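Timestamps, chunk boundaries and a very slow bag

I said in the last post that I would write up the control loop changes once they had survived a few weeks of use. They have, mostly, so these are the notes. Readers who came for the gripper finger post can skip this one. It is all software.

The short version: the two-arm cell used to stutter at the boundary between one predicted action chunk and the next. I spent a long time blaming the policy. The fault was in how I stamped the observations, with a second fault in the blending code that only showed up once the first was fixed.

Background, for anyone arriving from a search. The cell has two arms on one rail. A learned policy takes camera images and joint positions and returns a short chunk of future joint targets for both arms together. A separate process, which I call the player, walks through the chunk and sends targets to the actuators. The policy is slow and irregular. The player is fast and has to be regular. Everything awkward lives between the two.

The player, the logger and the config loader are all in a repository called Pikwood, which Bohdan Karpenko and I started as a way of not copying the same serial code into every project. It has grown. The name means nothing.

The symptom

On single-arm tasks the motion was fine. On two-arm tasks there was a small backward tick at each chunk boundary, most obvious when the grippers were close together. One arm would be moving steadily towards the other, hesitate, step back slightly, then carry on. With rigid objects it was ugly and harmless. With cloth it was worse, as a small reverse step at the wrong moment is enough to let a fold slide out from between the fingers.

I logged commanded and measured position for every joint and plotted them over each other. The tick was in the commanded signal. That ruled out the actuators, the gains and the power supply, all of which I had already fiddled with by then. I should have made that plot first.

What the player was doing

The old logic went like this. When a new chunk arrived, the player dropped whatever was left of the old one and started at index zero of the new one. Index zero is the policy's idea of where the arms should be at the moment the observation was taken. By the time the chunk arrives, that moment has gone. The arms have been following the old chunk all through inference, so index zero is behind them. Hence the step back.

This is a well-known problem and I knew about it. The code had a fix in it. It worked out the delay, divided by the control period, and skipped that many entries. The trouble was where the delay came from.

I was stamping the observation when the policy process assembled it: images pulled from the queue, joint positions appended, clock read, off it goes. The images had been sitting in the queue for a while by then. The queue had a depth of 6, and under load it was often full, and the reader took the oldest entry. So the joint positions were fresh, the images were stale, and the timestamp described the joint positions only. The policy was being shown a picture of the past alongside a report of the present.

Three changes fixed most of it.

First, each image is stamped in the capture thread, as close to the driver callback as I can manage, and the stamp travels with the image.

Second, the queue is gone. There is a single slot per camera, and the capture thread overwrites it. If the policy process is slow it misses images, and that is the correct behaviour for control. The logger has its own queue, as it does want every image.

Third, joint positions go into a ring buffer of 1000 samples per arm, and when an observation is assembled the positions are interpolated to the time of the oldest image in the set. The whole observation then refers to one moment, and that moment is the stamp.

The buffer is far longer than it needs to be. Memory is cheap and the long buffer turned out handy for dumping recent history when the watchdog fires.

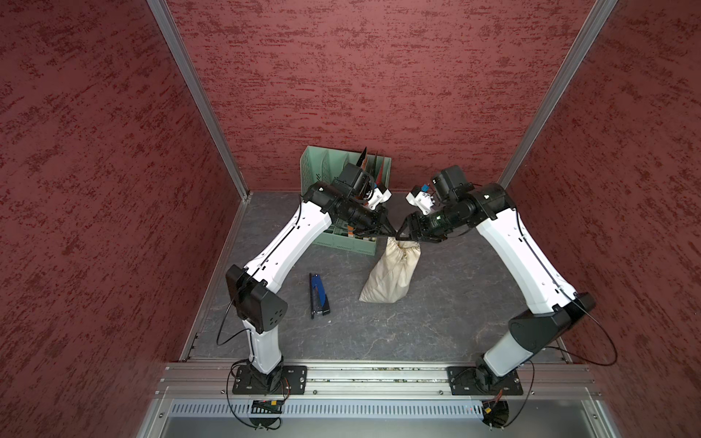
With the stamps right, the skip calculation was right, and the backward tick went away. What replaced it was a sideways one.

The second fault

The new chunk, picked up at the correct index, does not agree exactly with the old chunk at the same moment. There is no reason it should. The policy has seen newer images and has changed its mind a little. If you switch from one to the other in a single control step you get a jump of whatever size the disagreement happens to be.

Again there was code for this. It blended the old and new chunks linearly over 7 control steps. I had written it for a single arm and then called it twice, once per arm, when the second arm went in. Each call looked at its own arm's disagreement and, if that was below a threshold, skipped the blend and switched directly. That saved nothing worth having. I assume I thought it was clever at the time.

For independent arms this is fine. For two arms working on the same piece of fabric, it means that at some boundaries one arm moves to the new plan at once while the other takes several steps to get there. During those steps the distance between the grippers belongs to neither plan. The policy had learnt a relationship between the two hands and the player was quietly breaking it.

Agnes Skjelbred spotted this from the plots, and before I did. I had been plotting joints. She asked for the distance between the fingertips, computed from forward kinematics, and on that plot the boundaries stood out as a row of small spikes. In joint space they were nearly invisible, being spread over several axes.

The blend now runs once, on the joined target vector for both arms, with one weight and no threshold. I also changed the weight from a linear ramp to a smoothstep, so that the blend itself adds no corner to the velocity. The fingertip distance is now a standing plot in the log viewer, and I look at it before anything else.

Blending in joint space is still not strictly right. Halfway between two joint vectors is not halfway between two hand positions, and the distance between the hands can bow slightly during a blend. For disagreements of the size I see it does not matter. If it starts to, the next step is to blend in task space and solve back, and I would like to avoid that for as long as possible.

Grippers are a special case

One exception. Gripper opening is not blended. It used to be, and blending it produced half-closed fingers whenever the old chunk said open and the new one said shut. A gripper that spends several steps at half opening near a drawstring will push the string about before taking hold of it.

The opening command now goes through a small latch. A change of direction has to be present in 2 consecutive chunks before the player acts on it. Once accepted, it runs at full speed. This adds a chunk of latency to every grasp, and makes the cell look slow-witted. I prefer that to the chatter. Jessie MacAulay thinks the latch should live in the policy's output head and has said so more than once. She may be right, but I can change the player in an afternoon and retraining takes longer.

A side effect: the latch hides a class of policy error. If the model flickers between open and shut, the arms now behave well and nothing looks amiss. So the player logs every rejected change, and the viewer draws them as marks under the gripper trace. A run that succeeds with a thick row of marks under it is not a good run.

Clocks

A small digression, as it cost me a full evening. The capture threads and the player were both using the system clock. The machine syncs its clock over the network, and now and then the clock is stepped. When that happens with an observation in flight, the delay comes out negative, the skip comes out negative, and Python will index from the end of the array without complaint. The player then starts at the tail of the chunk.

The velocity limiter caught it each time and the watchdog stopped the arms, so no damage was done. From the outside it looked like a random fault with no pattern. Everything is on the monotonic clock now, the wall time is recorded once at the start of a session for the benefit of file names, and a negative delay raises an error. There is a test for it. There should have been a test for it before.

Config

The cell description moved out of code and into one file: rail offsets, base positions, joint limits, camera extrinsics, the keep-out volume. The planner for the return-to-home move reads it, and so does the player's limiter. Before this they had separate copies of the base spacing, and the copies differed. The difference was small enough that the home move never hit anything, and large enough that fingertip distance was wrong by a constant. I only noticed when the new plot failed to reach zero with the fingers touching.

The loader refuses unknown keys. This annoys people, including me, but a misspelt limit that silently falls back to its default is worse.

What is left

Inference time still varies more than I would like. The player copes with delays of up to half a chunk, and past that it runs out of plan and holds position. Holds are safe, but with cloth under tension they are not free.

Analyn Policarpio has a branch in which the policy is given the unexecuted part of the old chunk as an extra input, so that the new one starts off in agreement with it. On logged data the disagreement at the boundary drops sharply. I have not run it on the arms. If it holds up, the blend could be cut to almost nothing, though I would leave the code in.

The log viewer is slow on long sessions. It loads everything up front. I know.

Pikwood's main branch has all of the above except Analyn's work. The old per-arm blend is still available behind a flag called legacy_blend, for replaying older sessions with their original behaviour. It prints a warning on start-up, and it will be removed once I have converted the September logs.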